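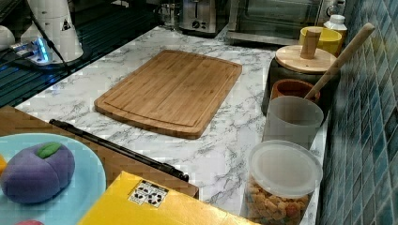 *A bamboo board with a juice groove, on the worktop of our Clirkby kitchen.*

# About Naltura

Naltura is a small company which sells and repairs things for the kitchen, and mostly cutting boards. We are 2 owners and six employees, and our workshop is in Clirkby, behind the old post office. The other owner is my cousin, who lives in Bragança and looks after the buying. I am Yaw Nyarko and I write these pages. English is my third language, so please forgive me if a sentence is a little stiff.

## How it started

Before Naltura I worked for many years in restaurant kitchens, first as a washer of pots and afterwards as a cook. In every kitchen I saw good boards being thrown away. They were split because someone had left them standing in water, or they had become so rough that they could not be cleaned well. I began to take them home, to sand them and oil them, and to give them to my neighbours. After some time the neighbours brought me their own boards. One July my cousin came for a visit, looked at the pile in my hallway and said that this was a business.

We rented the workshop in the autumn of the same year. In our first winter we repaired 154 boards, and I still have the notebook where each one is written down with its fault.

## What we sell

Our catalogue is short. We have bamboo boards in three sizes, with a juice groove or plain, and boards in chestnut which my cousin chooses in Bragança. The most popular is the rectangular bamboo board with rounded corners. The groove is carved along the edge and it holds the juice of a roast chicken or a ripe tomato, so that it does not run over the worktop. For bread we recommend the plain board, as crumbs like to stay in a groove.

We also keep wooden spoons and spatulas, and canisters with lids for dry food. Our newest line is called Luvholm. It is a group of storage pots for people who have a narrow worktop and must keep everything in one row along the wall, as I do myself.

## What we repair

You may bring or send us any wooden or bamboo board, also if you did not buy it from us. We sand it, close small cracks where this is possible, and oil it two times. If the board cannot be saved we tell you before we charge anything.

Please remember these points at home:

- Wash the board by hand and dry it at once with a cloth.
- Stand it on its side until it is fully dry.
- Oil it when the surface begins to look pale.
- Do not put it in the dishwasher, and keep it away from a hot stovetop.

## The Clirkby kitchen

Next to the workshop there is an ordinary kitchen, with a marble-patterned worktop and blue-green mosaic tiles on the wall. We cook our lunch there, and we use our own boards every day – it is the best way to find out what customers will complain about. On Thursday evenings it is open for our small class in knife work and board care. The class is free for anyone who has had a board repaired with us.

## Visit or write

The workshop is open from Tuesday to Saturday. Please ring the bell at the side door, as the front one is used only for deliveries. If you write to us about a repair, tell us the length and the width of the board and what is wrong with it, and we will answer with a price.

*Page last updated 3/9/22*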